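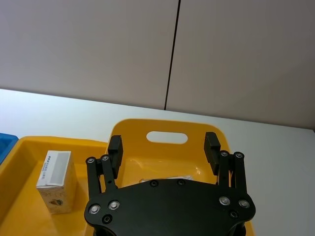

Pince droite au-dessus du bac jaune profond, vue caméra de poignet

Ticket : demande d'arbitrage achat, cellule bi-bras tri petits articles
Projet : Hetotitz
Ouvert par : Feven Kassa
Assigné à : Sheldon Morin
Priorité : normale
Statut : en attente de devis

Message initial (Feven Kassa)

Bonjour Sheldon,
Je reprends ici ce qui traîne dans les mails depuis le début du mois. Le budget équipement doit être figé en décembre et il me manque trois lignes : les doigts de rechange, les bacs, et la réponse à la question « une deuxième cellule ou pas ».

Le problème de départ : les patins de la pince droite glissent sur les cartons à faces lisses. Sur la dernière série, 14 prises perdues, presque toutes sur des petits emballages type brique. Les patins montés aujourd'hui sont ceux livrés avec la pince, à face striée. Grederholm propose un jeu à revêtement souple à 189 euros la paire, hors pose. Je voudrais savoir si on en prend pour une pince ou pour les deux, et si on garde un jeu en stock.

À joindre à la demande :
- référence exacte de la pince (je n'ai que celle de la commande d'origine)
- nombre de cycles depuis le dernier changement
- délai annoncé par Grederholm

Réponse (Sheldon Morin, 10 h 40)

Référence vérifiée sur la plaque, c'est bien celle de la commande. Pour les cycles, le compteur a été remis à zéro lors de la mise à jour du contrôleur, donc pas de chiffre fiable. J'ai relevé l'usure à l'œil : stries encore nettes sur la droite, un peu moins sur la gauche.

Avant d'acheter, j'ai fait les contrôles de base :
- pression de serrage : conforme à la consigne
- course d'ouverture : conforme
- recalage caméra poignet : refait, écart négligeable
- essai avec consigne de force augmentée : moins de glissements, mais deux cartons marqués

La force seule ne règle donc pas le problème. Je suis pour l'achat de deux paires, une par pince, sans stock pour l'instant.
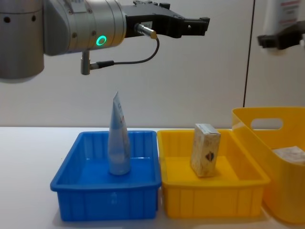 Sur les bacs, mon avis est de ne pas tout remplacer. Bangera vend ses modèles par lot et on se retrouverait avec des formats qu'on n'utilise pas. Les produits hauts et étroits sont ceux qui demandent le plus de précision à l'approche, par exemple le tube posé sur son bouchon dans le bac bleu, et pour eux un bac peu profond va très bien. Le bac profond à poignées impose une descente plus longue et c'est là que le câble de la pince me préoccupe, avec la boucle qu'il fait sous le poignet. Je demanderais au minimum un guide-câble par bras. Dritomlow en a au catalogue, prix à confirmer. Compter une demi-journée d'arrêt pour la pose.

Réponse (Feven Kassa, 14 h 15)

D'accord pour deux paires de patins. Pour les guide-câbles, merci de demander le prix pose comprise, sinon ça repart sur la ligne maintenance et je dois refaire valider. L'enveloppe restante est de 800 euros, il faut que tout tienne dedans.

Pour les bacs, on reste sur l'existant. Je retire la ligne Bangera.

Peux-tu aussi préciser la répartition des tâches entre les deux bras ? La direction demande si un seul suffirait pour les articles plats.

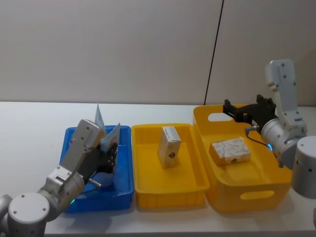
Suite à donner

1. Sheldon : devis Grederholm pour deux paires de patins, avec délai ferme.
2. Sheldon : devis Dritomlow, guide-câbles, pose comprise.
3. Sheldon : essai articles plats avec un bras à l'arrêt, même lot, mêmes consignes. Noter le temps par article et les reprises manuelles.
4. Feven : report de la deuxième cellule au budget suivant, sauf si l'essai du point 3 donne un résultat franchement mauvais.
5. Feven : mise à jour du tableau Hetotitz après réception des devis.

Note (Sheldon Morin, 16 h 05)

Demandes envoyées aux deux fournisseurs. Grederholm a accusé réception, pas de délai pour le moment. Essai à un bras prévu dès que le contrôleur est libre. Je laisse le ticket ouvert.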